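Guvell wrist cell

Setup, upkeep and repair notes for the fabric handling cell at Sustevness

This repository holds the configuration, the calibration files and the service notes for Guvell, the single-arm cell we use for picking up, spreading and folding knitwear. The recordings made on the cell are stored separately on the Doolan server. This README covers the machine: how to bring it up, what to check, and what to do when a part wears or breaks.

If you only want to run the cell and it is already set up, read Daily start and Stopping, then leave the rest for later.

Contents

Hardware
Repository layout
First setup
Wrist camera
Fingers
Daily start
Stopping
Regular checks
Faults we have seen
Data notes
Open items

Hardware

One arm on a fixed base, bolted to the table frame.
One parallel gripper with two yellow soft-faced fingers. The faces have fine ridges across them.
One small color camera on the wrist bracket, looking out past the fingertips.
One control computer, under the table on the left.
One emergency stop on the front rail.

The fingers come from Flollmont. They are sold as a pair and have to be replaced as a pair. The bracket is our own part and the drawing is in the hardware folder.

Maximum opening between the fingertips is 75 mm. The gripper itself can open wider than that, but the cable for the camera gets pinched if it does, so the limit is set in software. Do not raise it unless you have rerouted the cable.

Repository layout

config/ Current settings for the arm, gripper and camera
config/old/ Settings from earlier builds, kept for comparison
calib/ Camera and tool calibration, newest file in use
hardware/ Drawings for the bracket, cable clip and finger plate
scripts/ Start, stop, check and calibration scripts
log/ Service log, plain text, newest entry at the top

The start script loads the newest file in calib/ by its modification time. If you copy an old calibration back in to try something, it becomes the newest file and stays in use until you remove it. This has caught us twice. Write it in the log if you do it.

First setup

Do these in order. The tool calibration depends on the finger plate being tight, and the camera calibration depends on the tool calibration.

Check the base bolts and the table frame. The table should not rock when you lean on a corner.

Fit the finger plate to the gripper with the four short screws. Tighten them in a cross pattern. The long screws in the same bag are for the bracket and will bottom out in the plate before the heads seat.

Slide the fingers on until they click. Pull each one toward you by hand. There should be no play.

Fit the camera bracket. Leave the screws loose enough that the bracket can still turn.

Route the camera cable through the clip on the forearm, with a loop at the wrist. Turn the wrist joint through its full range by hand, with the arm powered off, and watch the loop. It should never go tight and should never hang below the fingertips. A low loop will catch on knit fabric.

Power on the control computer, then the arm. Run scripts/check_joints and wait for it to finish before touching anything else.

Run scripts/calib_tool. The script will ask you to bring the fingertips to the marked point on the table from several directions. Go slowly at the end of each approach. If the reported error is higher than the value in config/limits, redo the whole run. Repeating single points makes the result worse.

Set the camera angle as described in the next section, then run scripts/calib_camera.

Wrist camera

The camera should see the tips of both fingers at the bottom of the picture, one in each lower corner, with the space in front of them open. Too much finger in view and the fabric gets crowded out. Too little and you lose the contact point as the gripper closes.

To set the angle, open the gripper to its software limit and raise the arm so the fingertips are 420 mm above the table. Start the live view and turn the bracket until both tips are showing and look even from left to right. Tighten the bracket screws a little at a time, going back and forth between them. The bracket creeps toward the last screw you turned, so check the view again when you are done.

Focus is fixed with a dab of thread compound on the lens ring. It is set for fabric near the fingers. Anything farther off on the table will look soft, and that is expected. If cloth held in the fingers looks soft too, the ring has moved. Break the compound loose with a fingernail, refocus, apply a new dab and let it set before moving the arm.

Exposure is fixed in config/camera. We do not use auto exposure. Dark knitwear drives it up and the whole picture shifts while the arm is moving. With the fixed setting a light tabletop can wash out, especially with the blinds open in the afternoon. We accept this. The ribs and seams in the dark areas of a garment are what the grasp model needs, and they should stay readable. If they turn into flat black, check the lens for lint before you change any numbers.

Lint is the usual cause of a poor picture. Use the rubber blower first. Use a lens cloth only if the blower does not clear it.

Fingers

Look at the ridges on the finger faces before every long run. On a good finger they are even and you can feel them with a fingertip. When they wear smooth near the tip, the gripper starts to lose single layers of thin knit while still holding thick folds, and it is easy to blame the grasp model for that.

Clean the faces with a damp cloth and let them dry. Do not use alcohol. It makes the material tacky for a day or so, and the fabric stays on the finger when the gripper opens.

To change the fingers:

Park the arm with scripts/park_service. This brings the wrist to chest height and turns off the gripper.
Press the release tab on the inner side of each finger and pull straight down.
Blow out the slots in the finger plate. Yarn ends collect there.
Push the new pair on until they click, and pull to test.
Run scripts/home_gripper. Keep your hands clear, as it closes all the way.
Run scripts/calib_tool again. New fingers do not sit exactly where the old ones did.

Write the change in the log. Keep the old pair in the marked bag if there is any life left in them. They are good enough for testing on towels.

Daily start

Clear the area under the arm. Items that stay on the table need to be outside the reach set in config/zones.
Check that the emergency stop is released.
Power on the computer, then the arm.
Run scripts/start_cell.
Open the live view and confirm both fingertips are showing.
Close and open the gripper once with nothing in it. It should sound the same both ways.

The arm warms up during the first few cycles and the wrist will settle slightly. Run the warmup motion before recording anything you want to keep.

Stopping

Open the gripper before you stop the cell. If you stop it with fabric held, the brake stays on and the garment has to be worked out by hand, which stretches the knit.

Run scripts/stop_cell, wait for the arm to park, then power off the arm and the computer in that order.

Regular checks

Before each run: finger faces, lens, cable loop.
Weekly: bracket screws, finger plate screws, forearm clip.
Monthly: base bolts, tool calibration, fan filter on the control computer.

The filter clogs faster than the manual would suggest. Knitwear sheds, and the computer sits low.

Faults we have seen

Gripper reports closed but fabric is held. The home position is off. Run scripts/home_gripper with the fingers empty.

Live view freezes when the wrist turns. The cable is pulling at the camera connector. Reseat the connector and lengthen the loop. If it comes back, replace the cable. Taping it will hide the fault for a week.

Fingertips uneven in the live view. Bracket has turned. Reset the angle and calibrate the camera again.

Arm stops with a force error on lift. Most often the garment is caught on the table edge or under another part of itself. Open the gripper, lay the garment out and retry. If the error comes with nothing in the gripper, the tool weight in config/arm does not match what is fitted.

Clicking at the wrist. A finger plate screw is loose. Stop and tighten it. We ran on through this one in July and had to replace the plate.

Data notes

The current set has 363 recordings, all made after the last bracket change. Anything older was made at a different camera angle and should not be mixed in without its own calibration file.

Each recording has the wrist video, joint positions, gripper opening and the name of the calibration file. Failed grasps are kept and marked as failed. Recordings interrupted by the emergency stop are removed.

Open items

The cable clip needs a rounded edge. The current one cuts into the sleeve.

The warmup motion should be part of the start script.

The release tabs on the newer Flollmont fingers are stiffer than on the first batch. We need to find out if the part changed.

Multicolored knits are still hard for the fold detector. Where blocks of color meet, it reads the boundary as a fold edge, and a real fold running across several colors may be missed. Until the detector is retrained, confirm the grasp point by hand in the live view before closing on this kind of garment.

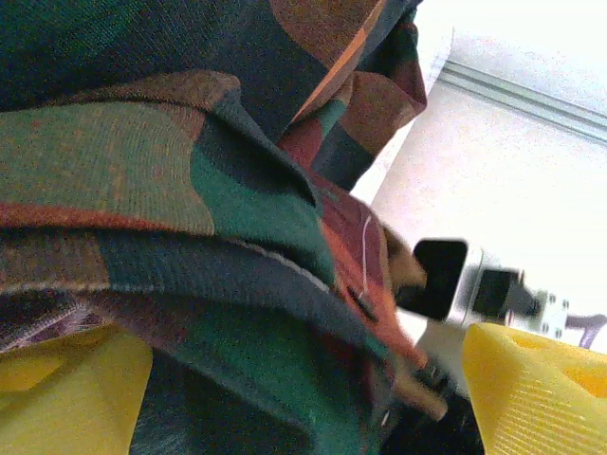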